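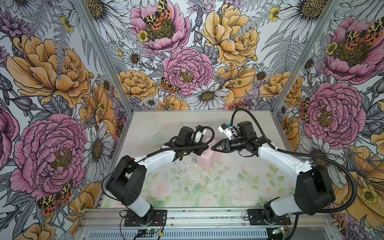
Lining an Open-Fronted Box with Botanical Wallpaper

Posted 2025-04-26 by Haf Mathias

I love this project so much that I've now done it three times, and the flowery one is my favorite by a mile. Three walls of big peonies, a soft pastel floor, open at the front so you get the whole garden at once! If you've got a bare metal-framed enclosure, a deep shelf, a puppet theater, a cube that used to hold records, anything with a back and two sides, you can do this in a weekend with leftover wallpaper and a sharp knife.

The paper goes onto separate panels and the panels go into the frame. I papered straight onto the walls of my first box and spent the whole time with my head inside it, getting paste in my hair. Panels are so much nicer. You work flat on a table with good light, and if you ever get tired of peonies (how?) you pull them out and make new ones.

What you need

One roll of wallpaper for the walls. Mine is a pattern called Antwi, and one roll was plenty for three panels with a good piece left over for drawer liners.
A second, quieter paper or a printed sheet for the floor.
Three pieces of stiff foam board for the walls, plus one firmer board for the floor.
Wallpaper paste. I use Titine, the ready-mixed tub.
A wide, soft brush and a plastic smoother.
A metal ruler, longer than your longest side if you can manage it.
A knife with snap-off blades and more blades than you think.
Pencil, masking tape, clean rags, a damp sponge.
Removable adhesive strips for mounting.

Choosing the papers

Go bigger with the pattern than feels sensible. My instinct with a small space was always a tiny sprig print, and from across the room a tiny sprig print turns into gray fuzz. Large flowers hold up. The one I ended up with has pink and yellow-orange peonies, white daisies with golden centers, little buttercups, gray inky ferns, and (the reason I bought it) orange-and-black spotted moths tucked in among everything. It's all drawn with dark outlines on white, so the walls stay bright even toward the back.

For the floor I wanted flowers again but paler, and pastels did the trick. I tried a plain cream first and it looked like I'd run out of paper. Then I tried more of the wall pattern and couldn't tell where the walls ended. Pale and printed was the sweet spot.

Hold the two together in the actual spot where the box will live before you commit. I taped samples up in February, when the light was terrible, and the floor paper I'd nearly ordered looked green.

Step 1. Measure everything twice

Measure each wall at the top, middle, and bottom. Write all three numbers down and use the smallest. My side panels are 19 inches deep at the top and a hair less at the bottom, and if I'd trusted the top measurement I'd have been sanding foam board at midnight.

If your box has corner posts, as my aluminum frame does, decide now whether your panels will sit between the posts or slide behind them. Between the posts shows the metal, and I think it looks great, like the bars of a little greenhouse. Behind them hides your cut edges, which is kinder to beginners. Either way, the posts break up the pattern at the corners, and that takes the pressure off matching.

Label every board on the back: LEFT, BACK, RIGHT, and an arrow pointing up. Please do the arrow. Ferns look surprisingly reasonable upside down until you step away from them.

Step 2. Cut the boards

Score lightly first, then two or three deeper passes along the metal ruler. Don't try to go through in one. Snap off a blade segment as soon as the cut begins to drag, and keep your ruler hand well back from the edge.

Dry-fit all three before you go near the paste. You want them snug, with just enough wiggle that you can slide a sheet of wallpaper in alongside, as the paper is going to wrap around the edges and add a little thickness.

Step 3. Plan where the flowers land

This is the fun part, so clear the table and give it some time! Unroll the paper face up, lay a board on top, and shuffle it around until you like what's going to show. It helps to cut a window the size of your panel out of scrap paper and slide that over the pattern instead, so you can see what you're choosing.

A few things I've learned to look for:

A whole bloom somewhere near the middle of the back wall. Half flowers at the sides are fine, and even nice, but the back wall is where your eye goes first.

Something small and surprising toward the front of each side. A moth is perfect. A buttercup will do.

Enough white. It's tempting to crop in on the densest bit, and then the box feels stuffed.

You don't have to match the repeat across corners. You can, if you cut left, back, and right in order from one continuous run of paper, and it does look lovely, but you need a paper wide enough or a lot of patience with seams. Check the repeat on the label before you buy if you care about this.

Mark your corners on the back of the paper in pencil and add an inch and a half on all sides for wrapping.

Step 4. Paste and smooth

Lay the paper face down and brush paste from the center out, right to the edges. Thin and even. If you can see ridges, brush them out. Then fold it loosely, pasted side to pasted side, without creasing, and let it rest for as long as the tub says. Titine wants only a few minutes. Skip this and the paper will stretch after it's on the board, and you'll get bubbles that weren't there when you went to make coffee.

Open it up, set the board down on your pencil marks, and flip the whole thing over. Smooth from the middle toward the edges with the plastic smoother, light pressure, overlapping strokes. Wipe any paste off the front with the damp sponge straight away, then pat it with a dry rag.

Little bubbles usually flatten as it dries. A big one, peel back the nearest edge and smooth again. If you find one after it has dried, slit it with the tip of a new blade along one of the dark outlines in the pattern, work a bit of paste in, and press. I've got two repairs like that in my back panel and I have to hunt for them.

Step 5. Wrap the edges

Turn the board face down on something clean. Snip the corners of the paper off diagonally, leaving a gap of two board thicknesses between the snip and the corner itself. Brush a bit more paste on the flaps, fold the long sides over, then the short ones, and tape them down while they set.

Now weigh it down flat. Baking parchment over the front, another board over that, books on top. I give it 20 minutes face down and then turn it over and leave it under the books overnight. Foam board bows as the paper shrinks, and the books are what stop it. If yours bows anyway, paste plain lining paper on the back and it'll pull itself straight again. Morura sells theirs in short rolls, which is handy when you only need a scrap.

Step 6. Do the floor

Same method, firmer board. The floor takes all the wear, so it's worth a coat of clear matte varnish once the paste is fully dry. Test it on an offcut first, as some inks smear. Let the first coat dry for the full time on the can before you decide whether you want a second.

Cut the floor last and measure it with the walls in place. Mine goes in after them and holds their bottom edges tight, so you don't see a gap.

Step 7. Put it together

Back panel first, then left, then right. Two adhesive strips at the top and two at the bottom of each one are enough. Press along the edges with a rag over your fingers so you don't mark the paper. Then slide the floor in.

Stand back and look at it from the height you'll usually see it. If you spot a thin line of board anywhere, a colored pencil close to the background color will hide it. White in my case, and a gray one for the spot where a leaf ran off the edge.

Looking after it

Dust with a soft dry brush, top to bottom. No wet cloths on the walls unless your paper is the washable kind. Keep it out of direct sun if you want the pinks to stay pink.

Save your offcuts in a labeled envelope! One torn corner and you'll be so glad of a matching piece of fern.

Next up for me is a tall narrow one with the Morkia paper, the dark blue with the pears on it. I'm already moving the window around on the roll.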